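About the Printmaking and Book Arts Program

Gudcombe School of Art
Last revised May 2021

The Printmaking and Book Arts Program is a two-year course of study at the Gudcombe School of Art. It admits students who have finished a foundation year, either at Gudcombe or at another school, and leads to a studio diploma. Graduates may apply their credits toward a bachelor's degree at schools that accept transfer work in studio art. The program office keeps a list of these and updates it each October.

History

The program began as an evening class in relief printing held on the ground floor of the Andville building. Zamfira Ardeleanu taught the class and wrote the first full curriculum, which covered woodcut, linocut and hand-set type. Etching was added when the school bought a used press from a commercial shop in Lornville. Lithography followed, then screen printing. Book arts was a separate elective until the two areas were joined under one head of program.

Structure of study

Enrollment is limited to 60 students across both years. Each student completes 1,356 hours of scheduled instruction, divided among studio, seminar and independent work. Open studio time is not included in that figure.

In the first year, all students take the same courses. These are Relief, Intaglio, Lithography, Screen Printing, Paper and Binding, and a weekly seminar in the history of the printed image. Each studio course ends with an edition of at least six matching prints, signed and numbered, with one proof kept by the school.

In the second year, students choose a main process and a supporting process. Binding may be taken as either. The second year ends with a portfolio, a written statement and a group exhibition in the Andville gallery. The statement must describe the materials, the order of work and the reasons for the choice of process. It is read by two members of faculty and one outside reader. 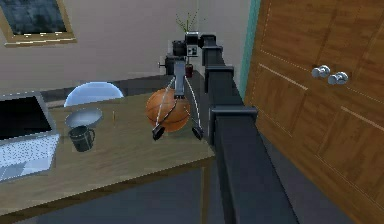 Digital methods are taught as part of each studio course and do not form a separate track. Students learn to prepare color separations, output film positives and cut blocks from vector files. Work made in this way is graded by the same standards as work cut or drawn by hand. Students are expected to bring their own laptops; software licenses are provided for the length of enrollment.

Facilities

The print studios occupy two floors. The lower floor holds the etching presses, the lithography press, the acid room and the stone store. The upper floor holds the screen printing room, the type room and the bindery. The type collection consists of 600 cases of metal and wood type, including the Bakos bequest, which was given to the school with its original cabinets. Type from the bequest may be used in the studio but may not leave the building.

The acid room uses ferric chloride for copper and a copper sulfate solution for zinc. Nitric acid is not used. Students must pass a safety test before working in the acid room, the screen washout area or with the board shear. The test may be taken again after one week.

Faculty and staff

Maricica Manole, Head of Program. Intaglio, second-year portfolio.
Aurelia Munteanu. Lithography, history seminar.
Irena Urbańczyk. Paper and Binding, type room.
Afiq Teoh. Screen Printing, digital preparation.

Relief is taught by visiting artists on one-year appointments. Studio technicians are present during all scheduled classes and during open studio hours.

The proof archive

One proof from every student edition is kept in the proof archive. Prints are stored flat in buffered folders and filed by year, then by process. The archive is used in teaching and may be viewed by outside researchers by appointment. Requests should state the years and processes of interest. Copyright in each print remains with the student, and the school does not supply reproductions without written consent.

Admission

Applicants submit ten to fifteen images of recent work, a one-page letter and a transcript from the foundation year. Previous experience in printmaking is not required. Drawings, collage and photographs are all acceptable. Applicants who are short-listed attend an interview and should bring at least three original works on paper.

A materials fee is charged each term and covers ink, solvents, plates for set exercises and proofing paper. Paper for final editions is bought by the student, either from the studio store or elsewhere.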